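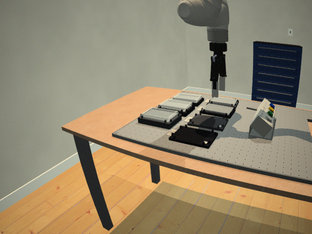
The dates in the second half cannot all be right, a reader wrote to Stollum in February, and the publisher ought to say which ones it has checked. The letter concerned *Swai*, a family memoir set mostly in the harbour town of Nerkunine and assembled from diaries kept by two sisters. Stollum's reply conceded the point in part. Five dates were corrected in the next printing, and a note on sources was added at the back.

Memoirs drawn from diaries raise a problem that ordinary memoirs can avoid. A writer working from memory may say "that spring" and leave it there. A diary has a date at the top of the page, and readers take the date as evidence. When two diaries cover the same event and disagree, the editor has to choose one, print both, or remove the date altogether.

*Swai* uses all three methods. The older sister wrote on the evening of each day. The younger often filled in a week at one sitting, and her entries drift by a day or more as a result. Where both describe a funeral or a move, the book follows the older diary. Where only the younger one survives, the printed date is hers, unmarked in the first printing and followed by a small circle in the second.

## How the text was cut

The diaries came to nearly 300 pages of typescript. Stollum set a limit for the finished book, and 40 passages were taken out after the first full edit, most of them lists of prices and weather. Cuts inside an entry are shown by three dots in square brackets. Cuts of whole entries are not shown, which makes some gaps hard to read. A silence of a month may mean that the sister wrote nothing, or that what she wrote was dull.

Spelling was handled more firmly. Both sisters shortened words, and the older used initials for relatives. The initials have been kept in quoted entries and expanded in the linking chapters, with a family tree to connect the two. The tree is placed after the contents page – a better position than the back, given how often it is needed.

## Type and layout

The linking chapters and the diary entries are set in the same typeface at different sizes. The interior was designed by Ondum, and early proofs used italics for the younger sister throughout. Long runs of italic proved tiring to read, and the final layout puts her initial in the margin instead. It works well on facing pages. In the electronic edition the margin disappears on small screens, and the initial falls on a line of its own above the entry.

The paperback, due in October, will carry the corrected dates and the note on sources. Stollum has also agreed to mark whole-entry cuts with a short rule between paragraphs. Copies of the first printing will not be recalled, but a correction sheet can be had from the publisher by post.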